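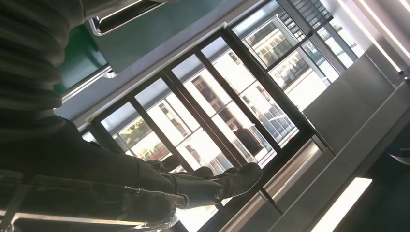 Vojtěch Murín has looked after windows for most of his working life, first as a fitter and now as the man people ring when a fitter has gone home. He runs Bendum from a workshop behind his flat and takes on offices, studios and the odd school. We met him one Sunday, when he does his paperwork, and asked what goes wrong with large black-framed windows.

"Dirt, mostly," he said. "Black frames show dust far more than white ones do. People wipe the glass and leave the frame, and then they think the paint has gone dull."

He cleans frames with warm water and a little washing-up liquid, and dries them with an old cotton sheet. He does the top first and the bottom rail last. For the drainage slots he uses a soft paintbrush. "If the slots are blocked, the water sits there. Then I get a phone call about a leak."

Strong daylight is the other common complaint. Pale buildings across the street throw a lot of light back, he said, and a room can be hard to work in even when the sun is not on it. One customer, a studio called Sornesine, had bought thick curtains and then kept them shut all day. Murín took them down and fitted plain roller blinds – one to each pane, so that half the window could stay clear.

"They had paid 971 for the curtains," he said. "The blinds came to 357. I didn't enjoy telling them."

Wall colour matters too, though customers rarely ask him about it. He likes a dark green near a big window and finds it easier on the eyes than white. His own workshop is still white. He has had two tins of green paint on the shelf there since June.

Asked how often a window should be washed, he thought for a while. "Inside, when you notice it. Outside, twice a year, and more if you're on a bus route."

Related
Rotance: choosing a blind for a wide window
A morning at the Ji paint shop
Draughts and how to find them

Contact us | Copyright, all rights reserved | Back to top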